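**May, sim notebook: kitchen counter, pass 2**

Back on the question Mateja keeps asking me: can the arm clear a counter yet? My answer this morning was "plates yes, cutlery no." I'm less gloomy now! Spent the afternoon on spoons with the Kisent planner and the Franka model, same marble kitchen as before.

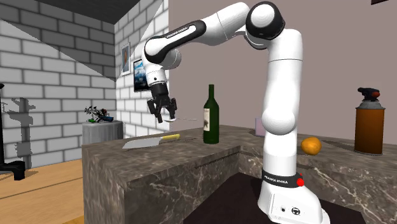

The planner run so far is 2908 episodes, 783 of them spoon-only. A spoon is a mean little object (thin, curved, and hardly any height for the fingers to close on), so I'd budgeted a week for it. Wenjie's suggestion was to stop aiming at the middle of the handle and go for the neck, up by the bowl. Changed the grasp target, left everything else alone, and the success rate on the first 144 went up enough that I reran them to be sure. Same result!

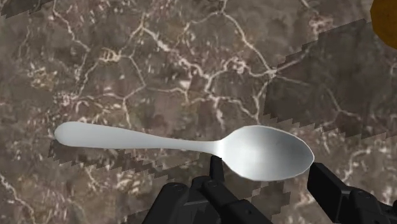

*Spoon and fingers from close up, bowl end at right. Shadow edges still blocky.*

Blocky shadows are a render setting, so ignore them when comparing with the Plusisard set. Physics doesn't care. The wrist view might, so Wenjie wants 15 episodes with soft shadows before we train on any of it.

Still bad: knives. Approach angle is fine, but it loves to grab too near the blade. Also putting things *down*, which I keep forgetting is half the chore. 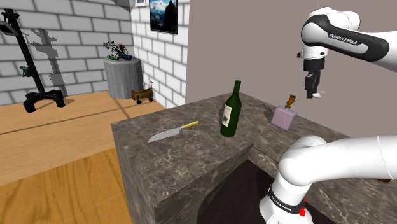
**Riltness Home Chores Group / manipulation notebook**

For tomorrow: bottle first, then the small stuff around it. I'd like one full clear of the counter with no resets, even a slow one. Mateja, if you read this, bring the Guo gripper config, mine has the old finger widths.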